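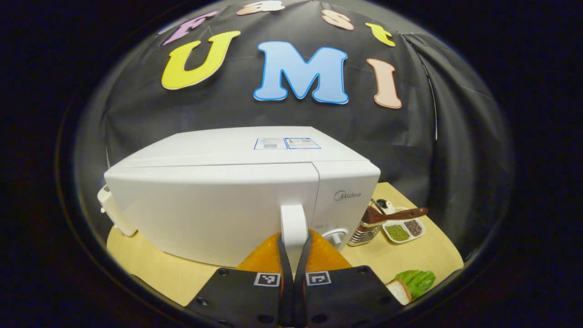
The white Midea on the table, with the letters behind it

Open day at the Sordale workshops

I went to the Sordale open day on a Wednesday in March with Genowefa Jabłońska. We share the job of fitting out the small kitchen on the ground floor at Mandagi, where the old counter is coming out this summer. The open day was listed as a general one, with every unit in the building allowed to show whatever it liked, so we planned on two hours and stayed for three.

Getting there

The 41 bus stops at the bottom of the hill and the entrance is on the far side, past the loading dock. There is a sign, but it faces the cars. Sign-in was at a desk in the lobby, where we got a floor plan and a sticker. The plan was drawn before the units were renumbered, so unit 12 on paper was the stairwell. Afiq Halim, who runs the front desk and was showing a group around, corrected ours with a pen.

Ground floor

Most of the ground floor is taken up by Grodus, a joinery shop. They had drawers and door fronts laid out in different finishes, and a board with hinges you could open and close. I spent longer there than I meant to. The soft-close hinges are nice, but the plain ones felt sturdier and cost less, and ours is a kitchen where people push doors shut with a hip while carrying two mugs.

Genowefa asked about worktop depth. Their standard is deep enough for an oven with the door swinging over the front edge, and they can add two inches if the plug has to go behind. They quoted a price for a straight run with one cutout. I won't repeat it here because it was a rough figure given over a sander.

Next door was Prellis, who make shelving out of bent steel. Good colors, long lead time. We took a leaflet.

Upstairs

The room I had most wanted to see was upstairs, at the end of the hall. A black cloth covers the wall behind the table, and big cut-out letters on it spell Fast UMI, the first word curved over the second. The letters are in purple, peach, yellow and light blue, fat and rounded like the ones on a classroom door. The M is the biggest. I liked them more than any of the printed banners downstairs, and they could be read easily from the hall.

The table is light wood, a pale honey color, and a white Midea oven sits on it. It is the countertop kind, with a dark window in the door, a flat top and rounded corners. There is a round white knob under the logo, and a white handle that stands upright. Genowefa has wanted a knob for the Mandagi kitchen ever since our last microwave, where the keypad wore through and the only button left working was popcorn. She was pleased to see one on something that looked fairly modern.

My own interest was the color. We had more or less settled on black appliances, on the theory that they hide marks. Seeing white on pale wood changed my mind. Against the dark cloth it looked clean and a bit friendlier, and our kitchen has one small window and could use the help. Genowefa pointed out that white shows tomato soup. She is right, but so does the black one we have now, once it dries.

We also talked about the side the knob goes on. In our room the wall is on the right, close enough that you would be turning a control with your knuckles against the tile. I wrote down that we need to measure that gap before ordering anything. The outlet is on the same wall, which makes it tighter still.
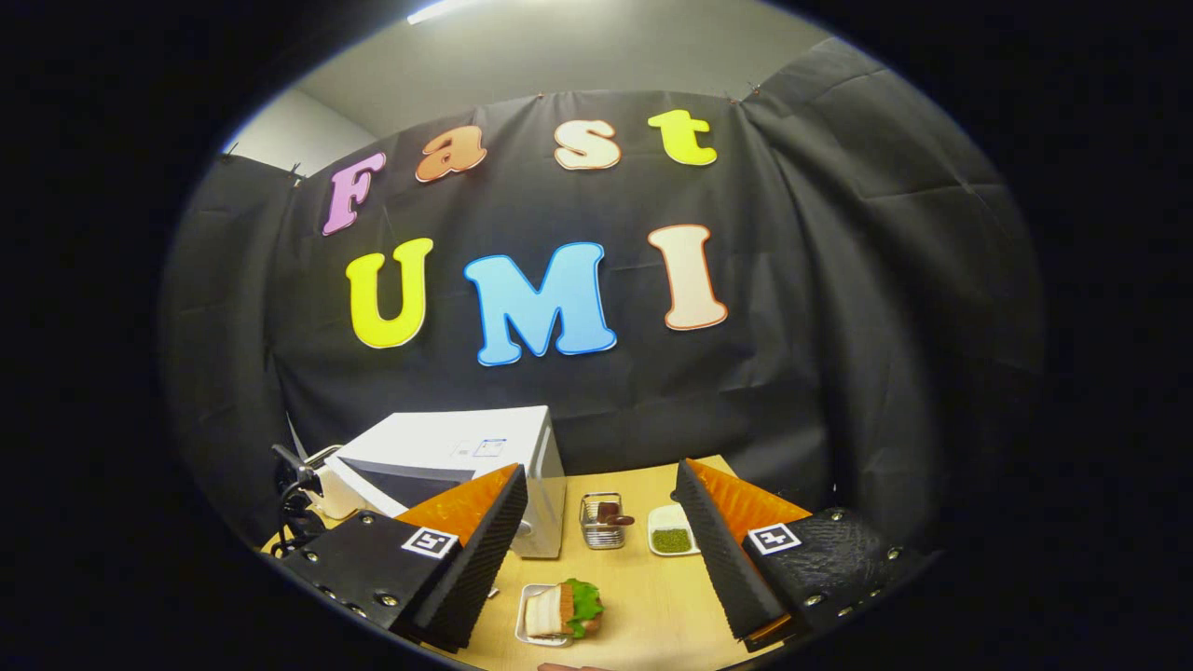 Talk and coffee

There was a short talk in the lobby at 11 about how the building is shared between tenants. Afiq gave it. The part that applied to us was about the common kitchen at Sordale, which serves more than 50 people. They used to have one microwave and a line out the door at noon. Now they have two, set at opposite ends of the room, and the line is gone apart from Fridays. He said the distance between them mattered as much as having the second one, as people used to bunch up in the same corner with their lids and forks.

The common kitchen itself was open for coffee. The counters are laminate over a painted base, with a bin pulled out from under the sink on a runner. The runner sticks. I asked what they would change and the answer was the floor, which is a textured tile and hard to mop.

What we brought back

Two worktop samples from Grodus, one oak and one birch. The Prellis leaflet. A list of measurements to take, starting with the gap on the right-hand wall and the height under the existing cabinets — Genowefa thinks the cabinets may have to go up a little if we want any air above a boxy oven.

The samples are on the windowsill in the Mandagi office. Put a mug on them, spill something, and write your initials next to the one you prefer. Grodus would like an answer before they close their summer schedule.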